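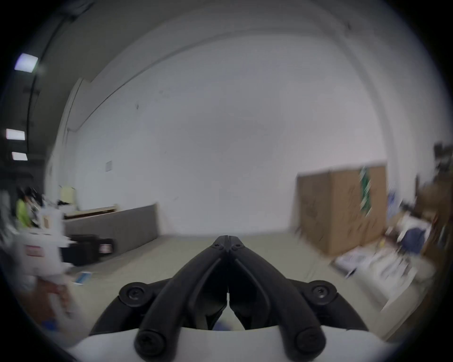 Do I need experience in the travel business to apply?
Experience in hotels, hostels or tour work helps, but we take people without it. We care more about whether you can deal with guests from many countries, keep a schedule, and write a clear message when a plan changes.

Kosero Travel is hiring seasonal trip hosts for its small-group walking tours. We run trips for people who want company on the trail but want their own room and their free afternoons. Most of our guests are between jobs, newly retired, or using up vacation time their friends couldn't match.

The job
A trip host meets the group at the first guesthouse, walks with them each day, and checks them in at each stop. You are not the local guide. Licensed guides lead the harder sections, and you walk at the back. You handle room lists, dinner bookings, luggage transfers and the daily message to guests. You also carry the group first aid kit and file a short report every evening by 9 p.m.

Groups have up to 10 guests. A trip lasts eight nights, and hosts get three nights off between trips. The season starts in April and ends in October. We ask new hosts to commit to at least four trips.

Routes open for this season
Bralus route: 109 miles, mostly farm tracks and forest road. One long day with a steep descent. Guesthouses are small and some owners speak little English.
Bestgate route: shorter days along the coast, more time in towns. Good for a first-time host. Two of the stops are reached by ferry, so you will need to watch the timetable closely.

Tell us which route you prefer. We try to match it but can't always do so.

What you need
You must be 21 or older and able to walk 15 miles a day with a day pack, several days in a row. You need good spoken and written English, a phone that can run our booking app, and a valid passport. A first aid certificate is required before your first trip. If you don't have one, we will book you on a course and pay for it. A driver's license is useful on the Bralus route but not required.

What we pay
Hosts are paid $800 per trip. Room and breakfast are covered every night you are working, and dinner is covered when you eat with the group. On your nights off you may use the staff rooms at the Baldursdóttir guesthouse at no charge. Hosts who finish all their agreed trips get an end-of-season payment of $500. We pay your train or bus fare to the first stop, and your fare home from the last one.

Rooms and housekeeping
Hosts share a twin room with another staff member on changeover nights and have a single room the rest of the time. Bedding and towels are provided. Laundry can be done at every second stop, and the house rules are posted inside the door. Please leave staff rooms the way you found them, because the next host often arrives the same afternoon. 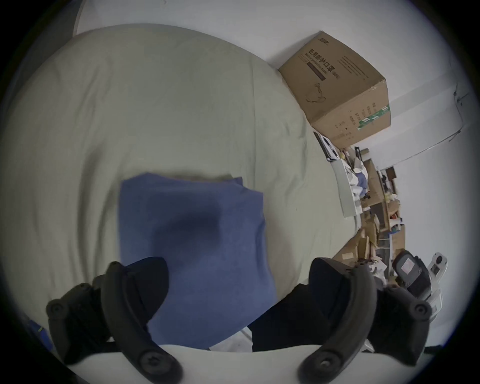

How to apply
Send a resume of no more than two pages and a short letter that answers these questions:
Which months are you free?
Which route would you like, and why?
Have you traveled alone for a week or longer? Where did you go, and what went wrong?

Use the application form on our jobs page. Applications close at noon on the last day of January. Interviews are held by video call in February and take half an hour. Training is three days in March at Bestgate, paid at the daily host rate, with your room and meals included.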